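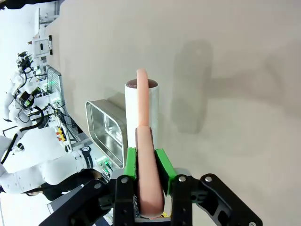 Progress report to the Clellow Fund, 29 November 2025
Susedance community lunch club, Dedby

The club has run every week since September and we have served 1,296 meals in that time. Attendance is highest when the menu is simple. Sausages remain the most requested dish, the long pink sort, and members like them with a drink in a plain white cup and not much else on the table. We tried a lentil bake twice and will not be repeating it before spring.

Membership now stands at 80, of whom 16 come by the minibus that Todor Dimitriou drives. The bus needed a new clutch in the autumn, which cost £400 and came out of the contingency line. There is enough left in that line for the winter but not for a second repair of the same size.

Hyun-seo Um has taken over the kitchen rota from Bình Văn, who is now doing the ordering. Moving the dry goods order to Lim has saved us a trip each week. Delivery is early, so one of us has to be in to open the side door.

Two things are behind. The hearing loop in the main hall has not been fitted, as the first quote covered only half the room. Ha-rang Seok is getting another. The members' survey went out late and we have too few replies to report on. We will send the results with the next return.

We would like to move the unspent training money into transport for the last quarter. Please let Chang-ho Seol know if you need this request on a separate form.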